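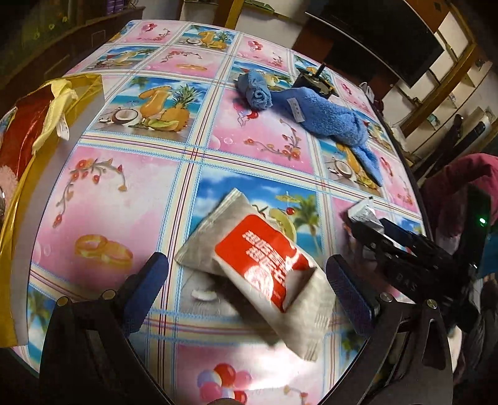

Snack Table and Packet Collection: Frequently Asked Questions
Hiltport Community Hall, Grernow
Updated January 2022

Who may use the snack table?
The table is open to all registered users of the hall during public hours. Groups with a private booking are asked to bring their own refreshments.

What should I do with an empty packet?
Please place it in the collection box by the side door. Crisp packets, biscuit wrappers and sweet wrappers are all accepted, provided that crumbs have been shaken out first.

Should packets be folded?
No. Folded or knotted packets are difficult to sort. A crumpled packet may be handed in as it is.

Can I leave an unopened packet for someone else?
Yes, if it is sealed at both ends and within its date. Opened food cannot be passed on - please take it home or put it in the general bin.

What is not accepted?
Drinks cans, yoghurt pots, cling film and paper bags. Cans and pots go in the kitchen recycling.

Where do the packets go?
They are sent to the Vindville depot once the hall has collected 300. Collections normally take place every 6 weeks, with a longer gap in September.

How should the tablecloth be cleaned?
The cloth is plastic and should be wiped with warm water and a little washing-up liquid. Bleach and scouring pads must not be used on the printed panels. Please do not remove the cloth from the table.

Is allergy information available?
Packets should be kept with their labels until the food has been eaten. The hall does not hold ingredient lists for items brought in by users.

Whom should I contact?
Questions may be addressed to Tudor Rusu at the hall office. Written enquiries are answered within three working days.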